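Search this forum Search Advanced
Simulation & Offline Cells
Wrist view drifting from the real cell after finger swap
Started by Brodie Baxter, April

bbaxter
We changed the fingertips on the Wododar cell and since then the sim twin misses the spray bottle on the real side. Grasp success in sim looks great, which I no longer believe. Real gripper closes late and shoves the bottle over. I re-entered the new finger length, 3 mm longer, and reloaded. No change. Before I tear down the wrist mount, what would you check?

clem_h
Did you update the tool center point in both places? The controller keeps its own copy. Everybody says yes to this and then goes and looks.

bbaxter
Yes. And I went and looked. They match.

tipene.t
Then it's the camera. You had the wrist apart, so the extrinsics are stale. Rerun hand-eye and stop trusting whatever number was in the file. Post the wrist view from the sim while you're at it.

bbaxter
Wrist view from the sim, fingers open, green bottle between them:

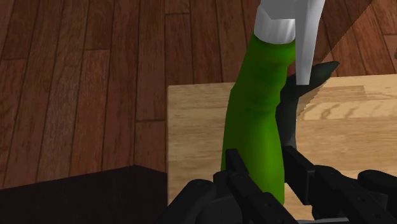 Page last changed: April, 4:10 pm by bbaxter

clem_h
Fingers either side of the lower body, trigger up top well out of the way. Fine as a pose. It tells me nothing about your real cell, though. The bottle in there is a rigid mesh with no label, and I bet yours is neither of those things.

tipene.t
Disagree that it tells you nothing. Drive the real arm to the same joint values, save the wrist view and lay one over the other. If the fingertips line up and the table edge doesn't, look at the base or the table. If the fingertips are off too, it's the camera mount or the lens numbers. That takes less time than arguing about meshes.

jmathur
I'd do the overlay too, but I don't buy the camera theory yet. "Closes late" sounds like the drive. We had one at the Nunbridge site where the new tips rubbed the link at one end of travel. Power it down, back off the fastener on each finger link, and work the fingers by hand. If one side drags, there's your delay.

tipene.t
A dragging finger doesn't move the whole grasp over.

jmathur
It does if one finger gets there first. He said it shoves the bottle.

bbaxter
Did both. Overlay: fingertips land on each other, far table edge is off by almost 40 pixels. By hand, the right finger is stiffer near open. So you each get half a point and I get two problems.

clem_h
Or one problem and a worn link. What's the cycle count since the last grease?

bbaxter
1573. The Lillex sheet says every 400.

clem_h
Well then.

bbaxter
Greased and re-shimmed the right side. It moves freely now. Re-measuring the table from the base tonight. I'm not calling this fixed until the real one picks the bottle up, whatever the sim says.

Contact the moderators | © Figueroa Cell Builders Forum | Back to top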